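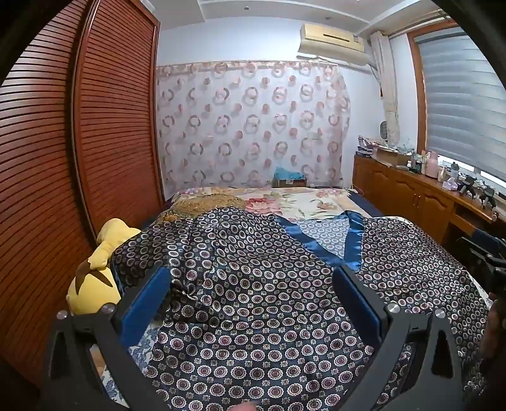
Quando é preciso calibrar a abertura da pinça manual Jostetti?
Antes da primeira utilização e sempre que as almofadas de contacto forem trocadas. A calibração fica guardada na pinça e mantém-se depois de desligar.

4. Preparação e primeira recolha com têxteis

Esta secção aplica-se à pinça manual Jostetti com dedos pretos e almofadas azul-escuras. Para a versão de bancada, consulte o manual da base Grotmont.

4.1 Verificar os dedos e as almofadas

1. Com a pinça desligada, abra os dedos até ao batente.
2. Confirme que as almofadas estão bem assentes e viradas uma para a outra. Se um canto levantar, substitua o par completo.
3. Verifique os parafusos dos dedos com a chave fornecida. Aperte só até encontrar resistência.
4. Limpe as almofadas com um pano seco. Não use álcool nem limpa-vidros.

Nota: as almofadas gastas de um lado só dão leituras de abertura erradas. Não misture uma almofada nova com uma usada.

4.2 Calibrar a abertura

1. Ligue a pinça e aguarde até o indicador ficar fixo.
2. Feche os dedos devagar, até as almofadas se tocarem. Mantenha a posição até ouvir um sinal curto. A aplicação Dankwa deve mostrar 0.
3. Abra os dedos até ao batente. A aplicação deve mostrar 100.
4. Toque em Guardar.

Se o valor máximo não chegar a 100, repita o procedimento a partir do passo 2. À terceira tentativa falhada, anote o código apresentado e contacte a assistência. O código 13 indica que a pinça foi aberta antes do sinal; neste caso basta repetir.

4.3 Recolher uma peça de roupa

1. Coloque a peça sobre uma superfície estável. Uma cama serve, mesmo com a colcha posta.
2. Inicie a gravação na aplicação antes de aproximar a pinça.
3. Desça com os dedos abertos, um de cada lado de uma prega levantada do tecido.
4. Feche até sentir o tecido preso entre as almofadas e levante sem puxões.
5. Pouse a peça, abra os dedos por completo e só depois afaste a pinça.
6. Termine a gravação.

Nota: o cetim e outros tecidos lisos escorregam com facilidade. Agarre uma prega mais funda e reduza a velocidade ao levantar. Nos roupões, comece pelo corpo da peça e deixe a gola para o fim — as costuras da gola são mais grossas e alteram a leitura de abertura.

Nota: os objetos próximos podem ficar onde estão, desde que não prendam o tecido. Um peluche ou uma almofada encostados à peça não impedem a gravação.

Cuidado: mantenha as pontas dos dedos da mão atrás da linha das almofadas enquanto fecha a pinça.

Cuidado: não use a pinça para levantar frascos de vidro ou recipientes abertos. As almofadas fornecidas destinam-se a têxteis e a objetos moles.

4.4 Guardar e transferir

Deixe os dedos ligeiramente abertos quando arrumar a pinça no estojo. Se ficarem fechados durante muito tempo, as almofadas podem colar uma à outra.

A memória interna guarda até 12 gravações. Para libertar espaço, ligue o cabo, abra a aplicação e escolha Transferir. Não retire o cabo enquanto o indicador piscar.

Varnesach — revisão do texto: Wouter Stevens, 2 de outubro de 2019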